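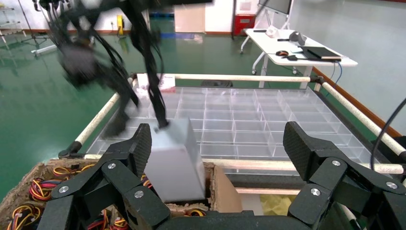

Picking at the wire box, wrist view

Wrist camera detector loses the part every time the arm speeds up

Tiruwork Assefa
Hi all! I'm running a sorting cell where the arms work between a cardboard box of wire bundles and a clear tray with lots of little compartments. Planning is in Wurix, and perception is a small detector I trained myself on 2379 wrist frames (way too many evenings, don't ask). When things are slow it's great. The second a fast move comes in, I get frames like the one up top, where the gray box is smeared and the other hand is mostly a blur, and my tracker drops the part and the planner goes back to its search pose. Then it finds it again, moves, drops it, searches... you get the idea. I've already cut the speed to 67 percent and it still happens. Do I need more training data, or is this a control thing? Second problem, maybe related: it keeps "finding" parts on the floor! 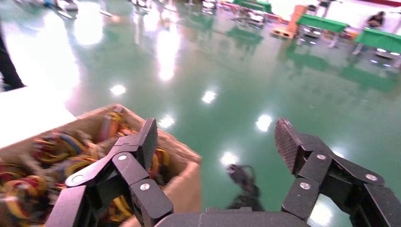

Lots of reflections over here, and the detector likes that dark thing between the fingers

Haruto Hirano
More data. I had the same thing and more data fixed it.

Liya Woldegiorgis
I'd try a few cheap things before you label anything else (been there, my wrists still hurt). Your second picture has the gripper nice and sharp with bright spots all over that green floor, so I'd treat the floor problem separately from the blur.

1. Lock the exposure. If the camera is on auto it may be picking a long one whenever it's pointed somewhere darker. Set it short, bring the gain up, and live with some noise. Detectors put up with noise much better than smear.

2. Don't let one bad frame kill the track. I hold the last pose for 19 frames and only call it lost after that. In Wurix there's a setting for how soon the planner falls back to search, and mine was 2 out of the box, so check yours.

3. Mask by workspace. You know where the tray is, so project its outline and the box's into the wrist view using the arm pose and throw out any detection outside them. Bye bye floor parts.

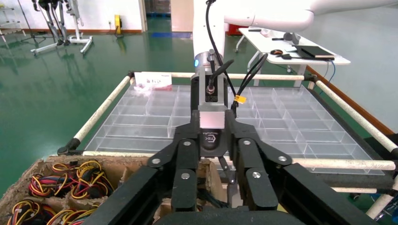 4. Take your reference look from a pose like this one, with the rails and the tray behind the gripper and the wire box still in the corner. I fit the rail corners first and hang everything else off that. Clear plastic is miserable to segment, and the black corner joints against the white rails are a much easier target. Do the look with the arm stopped, store the transform, and reuse it until somebody bumps the table.

Bezawit Gashaw
Seconding the exposure thing. Also check your timestamps! Mine were stamped when the image arrived and not when it was captured, so at speed the part was always a bit behind where the planner thought it was. Took me most of February to find.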